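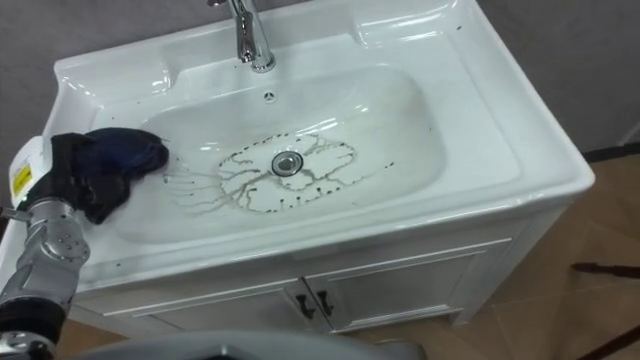 Slide 4: Sink wiping, cloth in the gripper, residue around the drain

Start with the task. One arm, one cloth, one dirty basin. Sounds easy. Ask who has cleaned a sink by remote control – wait for hands.

Operator drives the arm from a second station. We recorded 100 runs for Skellby in November, about 13 of them thrown out, mostly for jerky driving.

Point to the streaks running in toward the drain. The slope matters here: the wrist has to tilt as the cloth moves down the bowl. New operators forget this and press too hard.

Mention the Dikiron trial, hand guiding only. Better feel for force, slower to set up.

Skip the glare question if short on time. Next slide – Nolletti results.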